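Torkunska Loyalty and Membership Card Wording Set - README

Last touched 2/8/20. Read the part on blanks before you load anything, it trips people up.

What this is: a collection of the small print and front text from loyalty cards, membership cards, punch cards, library cards, gym passes, that sort of thing. Text only. Typed up by hand from the cards, one row per card side. Started as a side job for a class on everyday writing and kept growing.

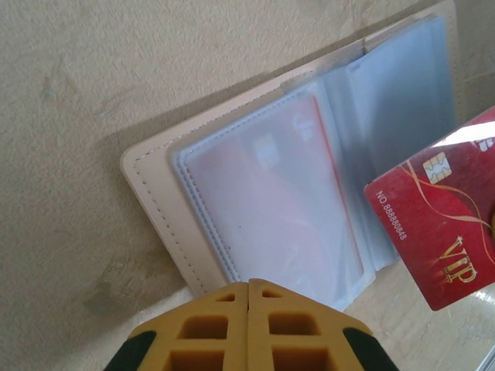
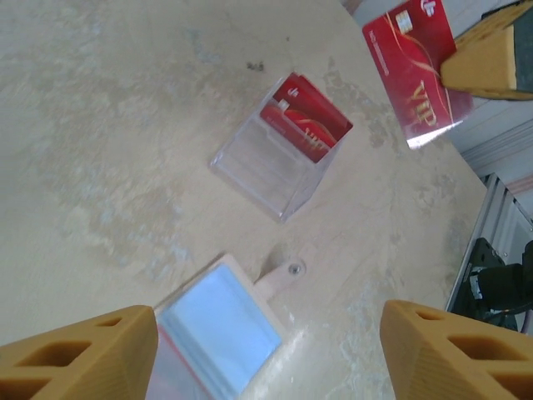 Contents

cards.csv - main table, one row per side
places.csv - shops, clubs and so on, one row each
terms.txt - the long small print, split by card id
notes.txt - odds and ends, read if bored
old/ - first version, keep out of anything serious

There are 800 rows in cards.csv. Fronts and backs are seperate rows and share a card id, so don't treat rows as cards. A card with nothing on the back still gets a back row, with the text column left blank. I went back and forth on that. Keeping it.

Columns in cards.csv

card_id - letter plus number, the letter is the batch
side - f or b
place_id - matches places.csv
kind - loyalty, member, punch, library, pass, other
text - everything printed on that side, top to bottom, line breaks as a slash
hand - anything written in pen, if it was fit to keep
expiry - yes, no, or unclear
level - the tier name if the card has one (gold, plus, VIP, friend, whatever they call it)
lang - two letters
checked - 1 if read a second time against the card

Batches

R batch: Ralis. Mostly shops and cafes. Clean, short text, lots of punch cards. Best place to start.

C batch: Cárdenas. Clubs, a pool, a couple of video rental places long closed. The accent in the name is correct, please stop "fixing" it in the file paths, it breaks the loader for everyone else. Long backs, a lot of legal wording.

U batch: Urkodden. The smallest, 50 rows. Ferry passes and library cards. Some of these were faded and the text has gaps. Gaps are marked with three question marks.

T batch: everything that came in after and didn't have a home.

Blanks

Three kinds, and they mean different things.
- empty text on a back row = nothing printed there
- ??? = something printed, could not read it
- a single x = removed on purpose, see below

Most spreadsheet programs will turn the first kind into a missing value on import and then drop the row. Turn that off. If your count comes out under 800 that's what happened.

What was taken out

Names, member numbers, barcodes, phone numbers of people, signatures. All replaced with x. Phone numbers of shops stayed in. Street addresses of shops stayed in too. If a card was for a one-person business and the shop name was the person's name, the whole card was left out. Went through the hand column twice for this. If you find something I missed, write to me before you share the file any further.

How it was typed

Straight from the card, spelling kept as printed, mistakes and all. "Recieve a free coffee" is really how it reads in R batch, leave it. Capitals kept. Font and color not recorded - I wish I had, too late now. Logos are not described, just [logo] where one breaks up the text. Stars, arrows, little coffee cups for punching = [mark], one per mark. So a ten-punch card has [mark] ten times in a row. Ugly but it can be counted.

Second reading done on 80 percent of rows. The rest have checked = 0. T batch is the worst for this.

Tier names

The level column gets the most questions so, quickly. It holds only what is printed. No guessing that a fancier looking card is a higher tier. VIP, V.I.P. and Vip are kept as three separate values. If you want them merged do it on your end. There are 16 distinct tier names once you fold case and drop periods. "Friend" is a tier in some clubs and just a nice word in others, I only filled the column when the back text treats it as a level.

Known problems

- place_id is wrong for a handful of C batch punch cards, two cafes with the same name on the same street. Sorting it out by October, maybe.
- the slash for line breaks clashes with real slashes in dates. Real ones are doubled. Mostly.
- lang is set per card, so cards in two languages get whichever comes first. Bad choice, would do it differently.
- terms.txt has Windows line endings, cards.csv does not
- "unclear" in expiry covers both "could not read" and "wording makes no sense". Should be split.
- old/ has a diffrent id scheme. Do not join on it.

Good for

Looking at how shops talk to regulars. Wording of rules, please and thank you, who is "you" and who is "we". Teaching. One person used it for a paper on expiry wording, which was a nice surprise.

Not good for

Anything about prices. Anything about how common a type of card is - the pile was what people had in drawers and wallets and were willing to hand over. Design questions, no scans are included.

Use

Free for teaching and research. Say where you got it: Torkunska card wording set, plus the batch letters you used. Don't sell it. If you clean up the place ids before I do, send the file back, would save me a weekend.

Adding cards

Type both sides. Use the column order above. Put new ones in T and leave checked at 0. Don't send me the physical cards, box is full.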